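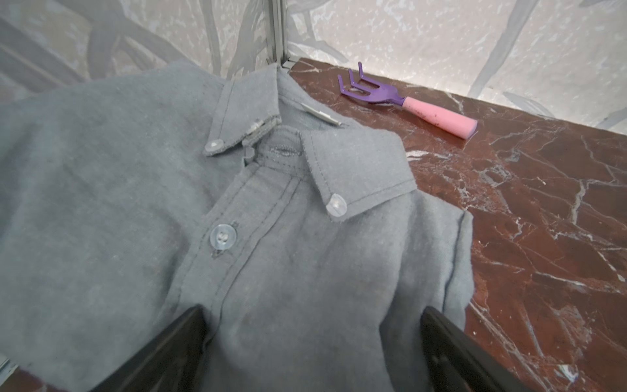 Farm Security and Rural Theft
Handout 4: Yards, machinery and trailers

Read this before the yard visit at Skirkier. Bring a pen and the blank site plan from Handout 3.

1. What gets taken

Most losses from farm yards fall into a few groups: tractors and loaders, trailers, quad bikes, GPS guidance units, fuel, and hand tools. Trailers are easy to overlook. They often have no ignition, no alarm and no registration plate of their own, and a thief who arrives with a towing vehicle can be gone in minutes.

GPS units are small and worth a lot for their size. A screen and receiver can be lifted out of a cab with simple tools. Take them indoors at night during the working season, and lock them away for the winter.

2. The layers of a yard

Work from the outside in. On your site plan, mark each layer in a different color.

Boundary: hedges, ditches, fences, field gates.
Access: the main entrance, back lanes, any gate that opens onto a public road.
Buildings: sheds, workshops, fuel store.
The machine itself: keys, immobilizer, hitch lock, tracker.

A weak layer can be made up for by a strong one behind it. At Wuninach, the practice site used in this course, the main gate is 82 meters from the house and can't be seen from any window. The back lane has a gate hung on lift-off hinges, so the padlock does very little. The top hinge should be turned upside down or capped. 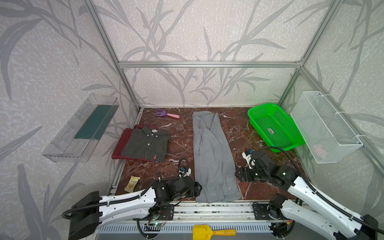 Note also where a large vehicle could turn. A lane with no turning space slows a theft down, and a wide concrete apron beside the road does the opposite. Large stones or a locked drop post will close off an apron that isn't needed every day.

3. Keys

Many older tractors of one make share a common key, so taking the key out is only a first step. Fit a battery isolator or an immobilizer as well. Store keys in a locked steel cabinet fixed to a wall, inside a building that is itself locked. Don't leave them on the cab step or on a nail in the workshop.

4. Records

For each machine, write down:

make, model and year
serial number and where the plate is found
any added marks, dents or repairs
tire size and make
date and price of purchase

Keep one copy away from the farm. The Halász sheet at the back of your folder has space for 30 items, enough for most holdings.
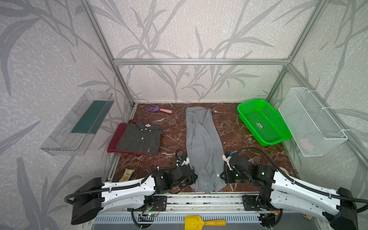
Weld or stamp a mark on trailers in two places, one easy to see and one hidden. Paint alone can be covered over. Add both positions to the record.

5. If something is stolen

Call the police first and stay out of the area where the machine stood. Tire tracks, cut chains and dropped tools are useful only if they are left alone. Then call the insurer, and the tracker company if there is one. Tell the neighbors on the same road, who may have camera footage that will be recorded over within days.

Exercise

Avine is a mixed farm of 70 hectares with one tractor, two trailers and a quad bike. The owner has $555 to spend on security this year. List what you would buy, in order, and mark each item with the layer it belongs to. Bring your list to the March session.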